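Seven weeks of tiles, cables and one very stubborn card

Posted in: Workshop, Stulleo

I've been promising a proper Stulleo update since June and then not writing one, mostly because every evening I could have spent writing I spent at Fasport with a hex key in my hand. So this is a long one. Put the kettle on.

For anyone new: Stulleo is my two-armed tabletop robot. It lives on a bench at Fasport, the shared workshop off Callau Lane, and the plan is for it to tidy a small table. Pick up a card, square up a book, put a cup back where it came from. It sounds like nothing at all, and I have never enjoyed a project so much.

The last time I posted, the arms were clamped to a bit of old desk and could barely move without nodding the whole thing towards the floor. Since then I've rebuilt everything underneath them.

The rail

Both arms now sit on one long aluminium extrusion across the front of the table. This was the best decision of the whole build and I put it off for ages, as I'd convinced myself that two separate mounts would be easier to adjust. They were very easy to adjust. They adjusted themselves, constantly. With both base plates screwed to the same rail, the distance between the arms stays put, and all the sums that depend on that distance stay put too.

If you're doing this at home, get all your slot nuts in before you close off the ends. I had to take the right-hand arm off again (cables and all!) for the sake of one nut, and then I did it a second time for the one I dropped.

I bought the extrusion as offcuts from Alemayehu Metals, and the lot came to £76 including the corner posts. They cut it square too, and that saved me a very noisy Monday with the chop saw.

The tiles

Everybody who walks past asks about the tiles. Fair enough, it does look as if the arms are working in somebody's shower. I wanted three walls around the table so that the cameras wouldn't be looking at the rest of the workshop, where people walk about and the roller door goes up and down and the light changes every five minutes. Plain white would have done the job, but I love a grid. With dark lines at regular spacing behind everything, I can look at any saved picture and tell straight away whether a camera has slipped. A plain wall gives you nothing to check against.

It's also much easier to keep in order than the old desk. I wish I could say I keep it spotless, but the close-up cameras would give me away.

What goes on the table

I've got a box of odds and ends for practice, and I've tried to pick things that are awkward in different ways. There's a curly wire stand, which is all spirals up at the top and has more places to snag a finger than anything else I own. There's a bowl, a cup, a book or two, and a growing stack of greetings-style cards.

The cards are the hard bit, and I'm a bit obsessed with them. A card lying flat on a smooth surface gives a gripper almost nothing to get hold of. You can come at it from the sides and squeeze, but if you're a hair too high the fingers close on air, and if you're a hair too low they press into the table and the arm sulks and trips its current limit.

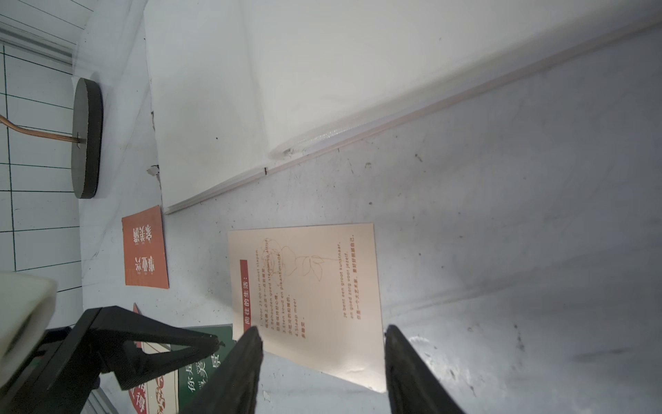 The rose card from the wrist camera, fingers open, glare and all.

I'm very fond of that one. The text is in Dutch and Chinese, and the list of advice on it includes being asleep by 23.00, which I read at the bench a good while after 23.00.

It's a useful card as well as a pretty one. The thin line drawing is faint enough to be a real challenge, and a pale card on a pale surface is about as unkind as it gets. The orange and red ones are a treat by comparison. Then there's the shine. See how the bright patch eats the bottom of the card? Up close, the reflection can wipe out the very edge I'm trying to aim for. I've started hanging a sheet of baking parchment under the lamp and it's already a lot better, though I want something that looks less like a school project.

My logbook has 223 card attempts in it so far. I'm not going to put a success rate on here, as I changed the finger tips, the lamp and half of the code along the way and any number would be nonsense. I'll start a clean run when I've stopped fiddling. (I will not stop fiddling.)

What has helped most is slowing the last little bit of the approach right down. I used to run the whole move at one speed because it looked smoother. Now the arm swings across briskly, pauses, and then creeps. It looks like someone reaching for a biscuit in a meeting.

The camera mounts

Right, this is the part I really wanted to write about. The wrist cameras ride on printed brackets, and I am on my fifth version, and version five is lovely.

The first ones were far too chunky and knocked into the wrist when it turned. The second ones were so thin that the picture wobbled every time the arm stopped. Three and four were the same bracket with the screw holes in slightly different wrong places. The current one is an angular thing in white, with the little camera module sitting up on top and the plug going in at the back, where I can get at it without taking anything apart.

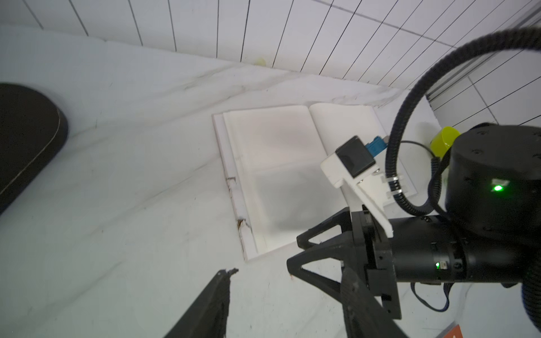
Right arm leaning over the open book, seen from the other arm's camera. Bracket v5 with its blue plug.

I added a clear plastic clip to hold the cable against the mount, and I'd call it the best value part on the machine. Before the clip, the weight of the cable hung straight off the connector, and I lost an entire evening to a camera that dropped out whenever the wrist rolled one way. I reinstalled drivers. I swapped ports. I blamed the hub and said some things about it that I've since taken back. It was the plug working loose, of course.

The fat corrugated cable still needs thought. It wants a big lazy loop to cope with the full range of the wrist, but a big lazy loop is also a very good way of sweeping things off a table. For now I've limited how far the joint is allowed to turn, and I'm looking at a small sprung arm to hold the slack up out of the way.

Books, by the way, are a brilliant test. They need both arms if you want to do them properly, one to steady and one to turn, and pages curl and do what they like. The book in there has taken a few knocks along its edge and I wouldn't hand it over to a library, but for this work a bit of wear is all to the good. Page turning is a long way off. Closing a book I think I can get to by the end of the summer, and I'm giddy about it already.

Where it stands now

I also put up a camera that looks at the whole table, and I can't tell you how much nicer that makes life. From the wrists you see two fingers and a corner of something, and you have to work out the rest. From out there you can see what each arm is up to and, more to the point, what it's going to bump into next.

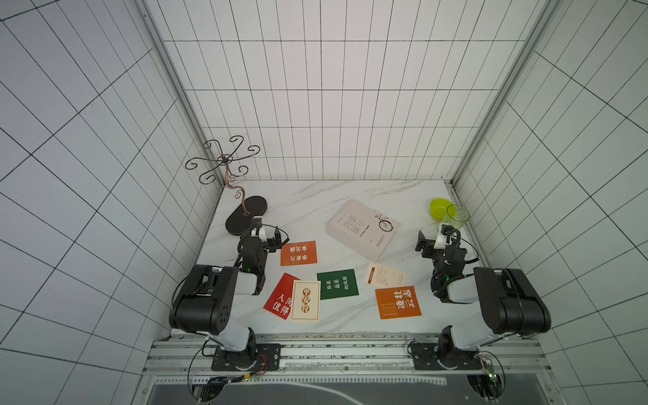 The whole rig: two arms, one rail, tiles on three sides and a good messy spread of cards.

I'm so pleased with how it looks! The white links against the black joints came up beautifully once I'd given them a wipe. You'll notice the wiring by the left base is still a tangle, with red wires and a yellow connector dangling off a small board. That's next. I have the cable trunking, I have the labels, and I have no more excuses.

The wire stand is at the back left, and it makes the left arm's life quite interesting. Its base is flat and black and easy to forget about when you're watching the curly end. I'm adding a keep-out zone around the whole thing, a simple box in the code that neither gripper is allowed into unless I've asked for it. Over on the other side the bowl and the cup stand right next to each other, and the cup being see-through is a puzzle for another post. Clear plastic against white tiles, what was I thinking.

Still to do, in no sensible order:

Tidy the wiring at the left base.
A proper diffuser for the lamp, and the parchment goes back to the kitchen.
Softer finger tips. I've got a sheet of silicone to try, and somebody in the comments suggested the rubber from a table tennis bat, which I love.
Let the two arms share a card, one lifting a corner and the other sliding in under it.
Give the table a decent clean.

The bracket files will go up on the project page once I've put the screw sizes in. If you'd like to see it moving, I'm at Fasport most Monday evenings, bench by the window. Bring a card if you've got a spare one, and the more awkward the better. Glossy is welcome, and I'd love something with a fold in it.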